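Vedville Workshop – Surface Care Notebook
Entry for August, opened 9:40 a.m.
Kept by Ilgın Gökçe. Initials of others given where they made the observation.

Purpose of this entry: to record the comparison of the two cleaning solutions now in stock for small wood-grain work surfaces, and to settle the laundering procedure for the cloths. The previous entry left both matters open.

Solutions on hand are the Emov concentrate and the Nuvgate ready-mixed spray. The Emov was diluted by Bayu Rondonuwu according to the card on the inside of the cabinet door. The Nuvgate was used as supplied. Each was applied to the offcut panels prepared last month with cooking oil, dried starch paste and pencil. Dwell time was 2 minutes for both.

Oil came away with either product. Starch paste was slower under the Nuvgate and needed a second pass on six of the panels. Pencil responded poorly to both, and I would not pursue it further with liquids. S. Nair suggests a plain white eraser before any wet work, and will try this on the spare panels.

Joints remain the difficulty. Wherever a clear edge strip meets a board, liquid is drawn underneath and carries loose dirt with it. Panels wiped toward the joint were visibly worse at the end than panels wiped away from it.

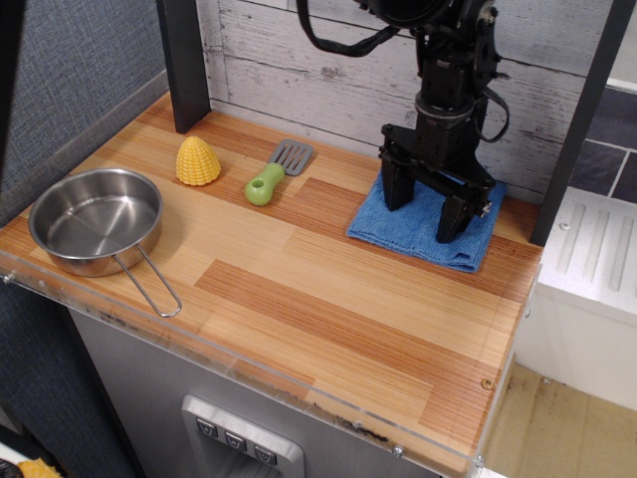

Should the spray be applied straight to the panel near a joint?
Spray the cloth, fold it once, and wipe away from the joint – the panel itself should receive no direct spray within a hand's width of the edge.

Cloths. The existing stock was sorted with Endang Sembiring before lunch. Seven were withdrawn for hardened edges or embedded grit and moved to the floor-cleaning bin. The remainder will be washed separately from cotton, without fabric softener, and dried on the rack. The dryer had been used on the high setting in the spring, and we believe this accounts for the stiff feel of the older ones. The Villalobos detergent is acceptable. The powder in the unmarked tub is not to be used until someone establishes what it is.

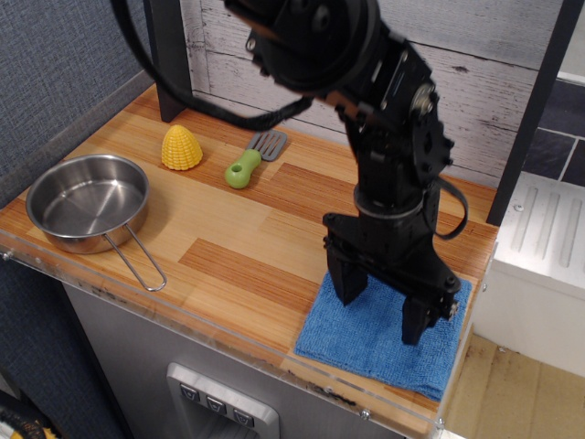
Gripper finger on the towel, play-kitchen countertop.

2:15 p.m. Repeated the starch test with warm water alone at the request of Slamet Sembiring. Result close to the Nuvgate, with somewhat more streaking. He considers the spray hard to justify at its present price. I have noted his view but would like to see the panels again tomorrow morning in daylight before the order is changed.

One panel showed a dull patch after the Emov. It may have been dull beforehand; the starting condition was not written down for that panel. Starting condition is to be recorded for every panel from now on.
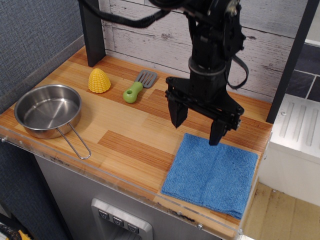

Folded blue microfiber towel, front right of the countertop.

Outstanding:
Eraser trial on pencil (S. Nair)
Relabel or discard the unmarked tub
Second dilution of Emov, weaker – B.R. to mix
Ask the supplier whether the edge strip can be ordered with a sealed back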